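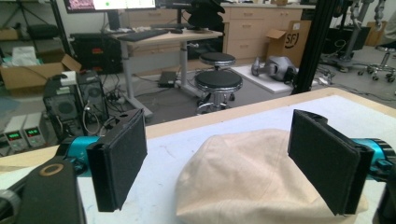

Irja Niskanen
Senior Reviewer, Public Health Operations

20 Apr 2022

Clerkside: Check-In Software for Temporary Clinics

Clerkside is a scheduling and check-in package for health departments that run vaccination, screening and school-entry clinics outside their permanent buildings. It is published by Prustuveo and sold by annual license. The Clorkham Health District made its installation available for this review, and the product was assessed over six clinic days at sites including the Chauke ferry terminal and two high school gymnasiums. During that period staff checked in 1,089 people. The district had no part in the conclusions below and did not see them before publication.

Setup

Installation on the district's existing laptops and tablets was handled by its own information technology staff. Each clinic is created from a template that holds the address, opening hours, number of stations, services offered and age limits. A finished template can be copied, which saved considerable time when the second gymnasium was added at short notice. Templates cannot be shared between departments, however, so a neighboring district wishing to use the same arrangement would have to build it again by hand.

User accounts are assigned one of six roles. The roles are sensibly divided, and the greeter role in particular shows only a name, an appointment time and a station number. Health history and insurance details stay hidden until the person reaches a nurse. Departments with strict privacy rules will find this suitable without further adjustment.

Check-in

The public may book by website or by telephone, and walk-in visitors may be entered at the door. Booked visitors give a last name and date of birth and are sent to a station. The greeter's screen is plain, the type is large and the buttons respond promptly. Staff who had not used the system before were working alone within their first hour.

Walk-in registration is slower. The form asks for a mailing address before it asks whether the person has visited the district before, and returning visitors were therefore often entered twice. The software does flag likely duplicates at the end of the day, and merging them is simple, but the work falls on clerks who are already closing the site. A change in the order of the questions would remove most of the difficulty.

Language support is good. Visitor forms are supplied in a range of languages, and the department may add its own translations. Hiếu Đinh, who supervises clinic clerks for the district, reviewed the Vietnamese forms and found the consent wording accurate, although he considered the privacy notice too formal for general use. The district has since replaced that text with its own.

Working without a connection

Temporary clinics often have poor internet service, and the ferry terminal was no exception. Clerkside stores new entries on the device and sends them when service returns. No records were lost during the review. Appointments made online while a device is disconnected do not appear on it, however, and the warning that the list may be out of date is a small gray line at the bottom of the screen. Supervisors should instruct greeters to look for it. Prustuveo states that a more visible notice is planned for October.

Reporting

Daily totals by service, age group and station are available as soon as a clinic closes. They can be saved as a spreadsheet or sent to a state immunization registry in a standard file. The district's files were accepted without correction on every clinic day except the first, when a lot number had been typed incorrectly. Wait times are reported only as a daily average. Managers who need to see when lines formed will have to export the individual check-in times and prepare their own charts.

Support and cost

Telephone support is offered during business hours, Pacific time. Calls placed on clinic days were answered quickly and the advice given was correct. Weekend support is charged separately, a poor fit for a product intended for clinics that are frequently held on weekends. Departments should ask for it to be included when negotiating a license.

Pricing is based on the number of active devices. Devices may be suspended between clinics, but only by calendar month.

Recommendation

Clerkside is recommended for small and midsize departments that hold regular off-site clinics and have at least one staff member able to maintain templates. Departments that serve mainly walk-in visitors should request a trial at a working site before purchase and should test the registration form with returning visitors in particular.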